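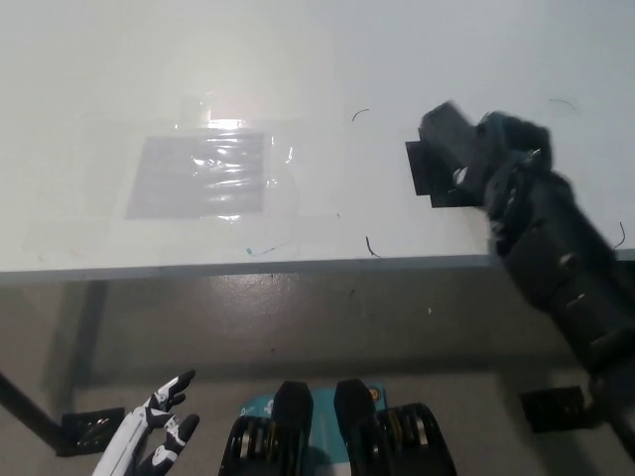 October 8, 2025

Bench 4, surface cover test for Fernach. Carrying on from the May entries, same sheet size, different film.

Gray sheet down first, then the Dodance clear film over it, taped flat to the table. Film is more crinkled than I wanted. Came off the roll like that, the outer turns are bad - cut those off next time and bin them. Tried to smooth from the middle out, got most of the big air pockets but the small wrinkles stay. Under the bench lights they throw streaks right across the gray. Reading anything off the sheet through the film is going to be a pain.

Tape: clear stuff from the Tralham box. Holds OK on the white top. Edges of the film very hard to find once it's down, spent ages picking at it with a fingernail. Leave a folded corner!! Or use the colored tape for one edge.

Gloss readings, center of sheet
no film 398
film, as laid 2,781
film, second try after smoothing - didn't write it down, redo

Meter maxes out on the ridges so the 2,781 is probably one bad spot. Take more points tomorow and throw out the ridges. Fernach spec allows up to 2,000 so we are over whichever way you look at it. Not going to argue with them on one reading.

Table itself: wipe down before the next sheet goes on. Thin dark bits on the white top, wire or hair, can't tell, and a tiny teal scrap near the front edge. Any of that gets under the film and it makes a tent, then you have to lift the lot and start again. Lint roller is in the Dreßler drawer, not on the hook where the label says. Somebody please fix the label.

Also the light is too hot at the back left of the table, top goes nearly to glare there. Either turn that lamp down or move the sheet right a bit. Black block can stay over on the right side, it's clear of the film.

To do
- recut film from further into the roll
- second gray sheet, no film, leave along side for comparision
- ask Dodance if they do the same stuff in matte
- more clear tape, down to the last roll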